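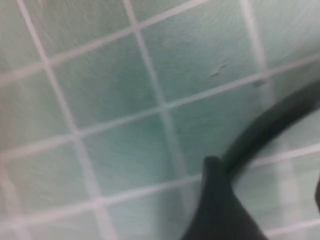
Student robot team to tackle kitchen and bathroom jobs at September contest

4 May 2025

A student robotics club in Plavville has won a place at the Kaltero household robotics contest in September, where teams must get an arm to clean, sort and put away everyday items without help.

The club, which meets at the Rashidi technical college, has spent the spring term teaching its arm to work over tiled surfaces. Students guide the arm through a job by hand, and the movements are recorded along with the view from a small camera at the wrist. The team has collected 1,538 recordings so far, 302 of them on green tiles.

Tutor Morfudd Kemeys said tiles had given the group more trouble than any other surface. "Every square looks much like the next one, and when the arm moves quickly the picture blurs," she said. "The software loses track of where it is. We have had to slow some of the movements down and record them again."

Bogdan Sandu, a second-year student, wrote most of the program that sorts the recordings. Azra Ivanov looks after the gripper and is working on a new pair of fingers – the third design this year – with softer tips for picking up cloths and sponges.

In the club's latest trial the arm finished 72 of its set tasks. Most of the failures came when it had to pick up something flat.

Teams at Kaltero are given 70 minutes to set up and are not told the layout of the room beforehand. The Plavville students plan to practise in two other rooms at the college before the summer break.

The club is open to all students at Rashidi, and new members do not need any experience of programming. Anyone interested should speak to Despina Stojanovska at the college office.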